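Snack boxes for the office table - repack or leave in the carton?
Home and Pantry board, page 1 of 1

tolva_6
Posted 8:40 am
I look after the snacks at a small office in Zistesholm. We get a mixed carton from Softić every November, and it goes on the big table with the patterned cloth. By the second week it is a mess, with big packets on top and small ones lost at the bottom. Do you repack yours or leave them?

marrowfield
Posted 9:15 am
Leave them. A cardboard box is fine if you fold the flaps down. Repacking is a job you then have to do every time.

pennard
Posted 9:52 am
I disagree with marrowfield. I empty ours out on the table first and sort by size. Tall packets go at the back of the box, flat ones stand on edge in front.

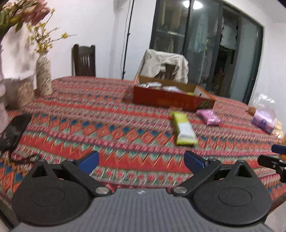
Anything very small goes in a separate bag, or it slides under the rest and goes out of date. I use the clear bags from Hudon, 2 to a box. It takes me ten minutes with a cup of tea.

marrowfield
Posted 10:20 am
Ten minutes a box is fine for one box. We get 6.

tolva_6
Posted 11:05 am
Ours is only the one. Does the bag stay upright, pennard? Mine flop over.

pennard
Posted 11:31 am
If it's full enough, yes. Half empty it needs something to lean on - the side of the box will do.

quillet746
Posted 1:10 pm
I gave up on cardboard and bought a Fleromine tub with a lid. Crisps got crushed in it though, so those sit on the shelf now.

tolva_6
Posted 4:45 pm
I'll try the sorting first and keep the carton. Thanks all.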